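Play Kitchens: Questions We Get Asked, With Our Doubts Left In

Kerkudthorpe Toy Library, updated in July
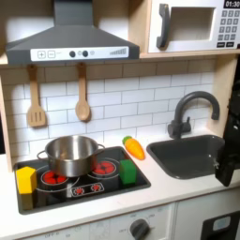 Most of what gets written about play kitchens comes from people selling them. We lend them out and get them back again, which gives us a less rosy view. These answers are ours, and you're free to disagree.

Does a child need a play kitchen?

No. A cardboard box and an old saucepan will do a lot of the same work. We have 23 kitchens on our books and we still say this to every family that asks.

Will it teach my child to cook?

We doubt it. The leaflets talk a great deal about "life skills." Stirring nothing in a pot is good fun, and maybe that should be enough. If you want a child who can cook, let them wash the lettuce.

Are the printed dials and displays worth paying extra for?

A microwave that says 01:30 will say 01:30 forever. Some children don't care at all and some ask why it never gets to zero. Printed burners are the same story: red is red, whatever the knobs are doing. We used to think lights and sounds were the answer. Then we had to find batteries for them. Given the choice, we'd take the printed kind.

Is a metal pot better than a plastic one?

For wear, we think so. A stainless steel pot picks up scratches and fingerprints but generally comes back in one piece. It is louder. If you live above somebody, ask for plastic.

Should I buy the matching food set?

Try without it first. The sets look generous in the catalog and half the pieces end up under the couch. Plain blocks make perfectly good food. A yellow one can be cheese on one visit and butter on the next, and a green one is usually peas or something nobody wants to eat. The Salura food set we stock gets borrowed often and returned incomplete just as often.

How much room does one take up?

More than the box suggests. Measure the floor, then add space for a child standing in front with elbows out. The Juvdale kitchen, our most requested, took one of our members 45 minutes to put back together, and she had done it before. Ask for help at the desk if you don't own a decent screwdriver.

What about the hooks and hanging utensils?

They look tidy when you set them up. Don't expect them to look that way by lunchtime. Wooden spoons and spatulas hold up well enough, but check the edges for splinters now and then and stop using any that have cracked.

How do I clean it?

Damp cloth, drop of dish soap, dry it off. You don't need the special toy spray. Tile-look panels collect sticky fingerprints, so wipe those too. Keep water away from wooden shelves and posts.

My child has lost interest after a week. Did we pick the wrong one?

Probably not. Put it in another corner, or put away most of the accessories and leave 2 or 3 out. If that fails, bring it back. We don't believe any toy that claims to "grow with your child."

Is the Sezer range as sturdy as people say?

We've heard that too. Ours has a loose door. Make of that what you will.

Who do I contact about a missing part?

Erdal Ağca looks after repairs and spares. Leave a note at the desk with the name of the kitchen and what's gone. Screws are easy. Doors can take a while.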